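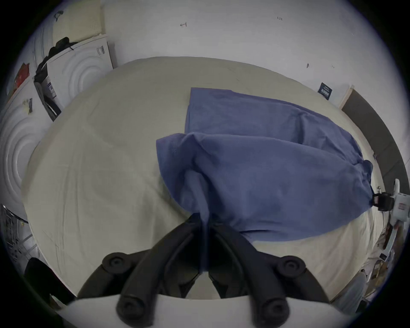 Minutes of the fault review meeting, Clenduddale site, Sep 27, 2024. Lech Tokarz took the chair and Khrystyna Zinchenko took the notes. The only item was the jaw fault on the Stemen hand-held grippers during the cloth folding work. The task in question is the one done on the bed with the beige sheet, where the operator closes the two jaw tips on a fold of the blue fabric and moves it across. Lech asked that discussion stay with that task, as the hard-object tasks have shown no trouble.

1. What happened

Khrystyna reported that gripper 8 failed to open on command while holding cloth. The operator released the trigger, the jaws stayed shut, and the operator pulled back. The cloth came with the tool and the left jaw tip sprang open close to the operator's other hand. There was a pinch to one finger. No skin was broken and the operator went on to finish the shift. The report was filed the next morning, which is later than the rules allow.

Lech said the late filing was partly down to the form being kept on the Skarkside system, which operators here can't always open. Khrystyna will put paper forms by the door.

2. Cause

The gripper was opened on the bench. Lint had packed in behind the left pivot and the return spring had lost tension. The spring is rated by Kravets for 3000 cycles between checks. The log for gripper 8 showed 1658 cycles since the last check in July, so it was well inside the limit.

Lech's view is that the rating was worked out for hard objects and doesn't hold for cloth. A twisted fold pushes the tips sideways as they close, and that load goes into the pivots. Khrystyna agreed on the lint but was not sure about the side load. She pointed out that the spring could have been weak when fitted. No old spring from the same batch has been kept, so this could not be settled at the meeting.

3. Other units

Khrystyna checked the rest of the Stemen grippers on site. One more had lint behind the pivot but opened normally. It has been cleaned and is back in use. Gripper 8 stays out of use with a red tag on it.

4. Agreed

Cycle limit for cloth work cut to 600 between checks, starting Monday. Hard-object work stays at 3000.

Pivots to be brushed out at the end of each shift. Do not use the air line, it drives the lint further in.

If the jaws do not open, the operator is to stop, keep the free hand away from the tips, and call the shift lead. No pulling.

Pinches to be reported the same day, however small.

5. Actions

Khrystyna: paper forms, new wording for the operator sheet, and a note to Skarkside asking if they have seen the same fault.

Lech: write to Kravets about the spring rating and ask for a stiffer spring to try. Keep the removed spring in a labeled bag.

6. Any other business

Khrystyna asked if recordings made with gripper 8 in the last week should be held back. Lech will look at the jaw position logs first. Left open.

Next meeting to be set once Kravets has replied.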